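Entraide Maison & Jardin > Récupération et vieux objets

Bac en métal peint : nettoyer, repeindre ou laisser tel quel ?

Posté par skorer80 le 26/02/2025

Bonjour à toutes et à tous,

Je me permets de vous demander conseil, car je tourne en rond depuis un moment. J'ai récupéré dans l'atelier de mon oncle plusieurs bacs en métal gris, assez lourds, à deux compartiments pour la plupart. La peinture est partie par endroits, surtout au fond, et il y a des rayures un peu partout. Je voudrais m'en servir pour mes semis sous la véranda (tomates, basilic, quelques courges si j'ai la place), et l'un des bacs finirait dans l'entrée pour ranger les gants et les bonnets des enfants.

Mon hésitation est la suivante : est-ce que je ponce tout et je repeins, ou est-ce que je me contente d'un bon lavage ? Mon mari penche pour la bombe de peinture, moi j'aime bien l'aspect usé – et puis je n'ai pas très envie d'y passer mes week-ends jusqu'en juin. J'ai aussi un petit doute sur la vieille peinture, à côté de plantes qu'on va manger. Merci d'avance pour vos lumières !

ondlow_jardin

Bonjour Skorer, et bienvenue parmi nous !

Votre doute sur la vieille peinture est le bon réflexe. Si les bacs ont quelques décennies, elle peut contenir du plomb, et dans ce cas on ne ponce surtout pas à sec, encore moins avec des enfants à la maison. On trouve des tests en magasin de bricolage, c'est vite fait. Tant que vous ne savez pas, ne mettez pas de terre directement dedans : posez vos godets dans une caissette en plastique alimentaire, et la caissette dans le bac. Pour les gants et les bonnets, j'attendrais aussi le résultat.

Si le test est négatif, lavez à l'eau tiède avec du savon noir et une brosse souple, rincez, puis séchez tout de suite au chiffon, en insistant dans les angles. S'il y a des points de rouille, un peu de laine d'acier fine suffit en général. Ensuite, une couche légère de cire incolore pour métaux, qu'on lustre le lendemain. J'ai fait cela chez moi il y a 13 ans sur une jardinière de ma grand-mère, je renouvelle la cire chaque automne et elle n'a pas bougé.

Si votre mari tient à sa bombe, il faudra un primaire d'accrochage, sinon la peinture s'écaillera au premier choc. Laissez-lui un bac pour s'amuser, tout le monde sera content :) 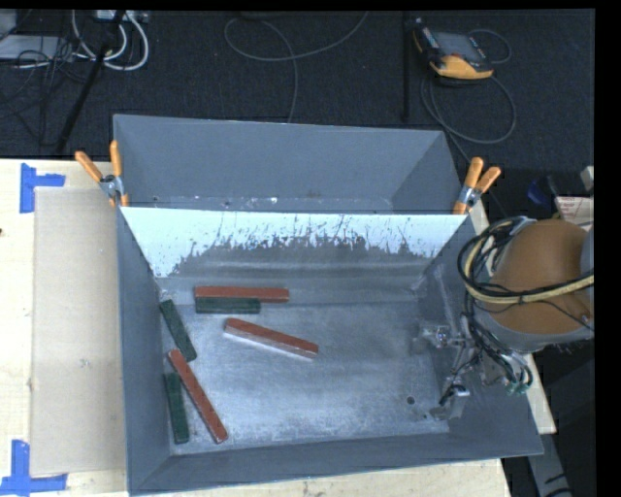 Bac gris à deux compartiments, fond patiné.

ucar54

Moi je repeins toujours, c'est plus propre. Deux couches et c'est réglé.

skusow

Bonsoir, je complète un peu la réponse d'Ondlow, qui est très bien. Pensez au drainage : regardez s'il y a un trou au fond avant d'arroser, et s'il y en a un, mettez une soucoupe dessous, autrement votre meuble va souffrir (je parle d'expérience, hélas, ma vieille commode s'en souvient encore). S'il n'y en a pas, arrosez très peu à la fois et videz l'eau qui stagne. Pour l'entrée, une chute de feutre collée sous le bac évite de rayer le sol. Bons semis, et revenez nous raconter pour les courges !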